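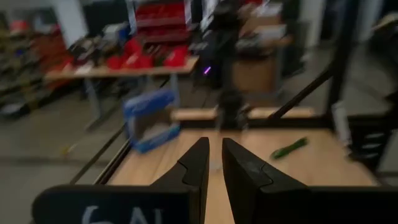
Morning, December. Teleop on the Otwood cell from 8.40. Nandi drove the leader arm, I logged. Task unchanged: pick the small green piece off the tabletop, carry it across, release. We kept 113 episodes and binned 6, four for operator hesitation at the approach and two for dropped joint packets.

Gripper closure is still the weak point. The angled tips do well on anything narrow provided the wrist is square to the object. Past a few degrees of yaw the piece rolls and Nandi has to chase it, and the policy then learns the chasing. Asked her to re-centre before every descent, even where it costs a second.

Wrist stream smears badly on fast traverses. Shortened exposure after lunch and brought the gain up to match – grainy, but the edges hold. Yaowalak wants the leader scaling reduced as well. Will try it tomorrow on a short batch before touching the Noiphan config.

Total now 1,045 episodes. Retraining started 5.15 pm, checkpoint due overnight. Need to order another leader trigger spring, the current one sticks at half travel.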